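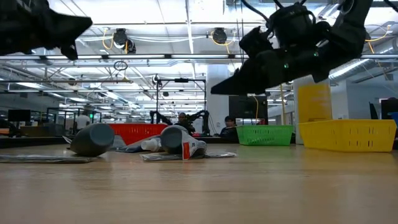 Hilo sobre vértebras caudales, que el otro día prometí explicar por qué llevo desde agosto sin publicar nada de la cantera de Vulell.

En Vulell salieron restos de un saurópodo en una capa de arcilla roja, encima de una arenisca bastante dura. No hay cráneo ni dientes. Hay cola, mucha cola, un fémur partido y varios trozos de costilla que todavía no hemos colocado.

El catálogo va por 1.223 piezas. La mayoría son esquirlas que no se van a identificar nunca, pero se siglan igual. De todo eso, 309 tienen alguna superficie anatómica que sirve para comparar.

Lo primero que se mira en una caudal anterior es el centro: si la cara de delante es cóncava y la de atrás convexa (procélica), o si las dos son más o menos planas. Los titanosaurios suelen tener procélicas muy marcadas. Las nuestras lo son, aunque menos de lo que yo esperaba.

Lo segundo es dónde se apoya el arco neural. En las caudales medias de muchos titanosauriformes está desplazado hacia la mitad anterior del centro. En las de Vulell también. Hasta ahí todo encaja.

El problema son 4 vértebras de la zona media. Tienen el centro comprimido por los lados y una cresta longitudinal que no aparece en las demás. En campo las numeramos como parte de la misma serie porque estaban seguidas.

Que estén seguidas en el suelo no quiere decir que fueran seguidas en el animal. La capa tiene corriente: las costillas están orientadas casi todas igual y hay cantos de arcilla mezclados con el hueso.

Opciones que manejamos: que haya dos individuos, que haya dos especies, o que la compresión sea deformación del enterramiento. Yo empecé el verano convencido de la tercera. Ahora no lo estoy.

Contra la deformación: las cuatro están comprimidas igual y de forma simétrica, y cada una apareció apoyada en una posición distinta. Si fuera el peso del sedimento, lo normal sería que cada una se hubiera aplastado en una dirección diferente.

Roya Karimi hizo los cortes finos de dos costillas y del fémur. En el fémur hay remodelación secundaria densa, o sea, animal adulto o casi. Una de las costillas da bastante más joven. Eso apunta a dos individuos – no dice nada de si son la misma especie.

Para las medidas usamos la tabla de Amrani, que tiene 100 caudales medidas con el mismo protocolo. Aviso para quien la use: la altura del centro está tomada en la cara posterior. Yo la tomé en la anterior y tuve que repetir una semana de calibre.

Me preguntan mucho por los cheurones. Tenemos pocos y ninguno completo. Los que conservan la parte de arriba están abiertos, sin puente entre las dos ramas. Es lo habitual en el grupo y no ayuda a separar nada.

¿Va a tener nombre? De momento no. Con una cola y un fémur roto se puede nombrar, y se ha hecho, pero yo prefiero esperar al bloque grande, que sigue en escayola. Por el borde asoma algo plano que podría ser isquion. O podría ser otra costilla.

El viernes empezamos a abrirlo. Iré subiendo las medidas a este mismo hilo – primero las del centro, luego las de los arcos.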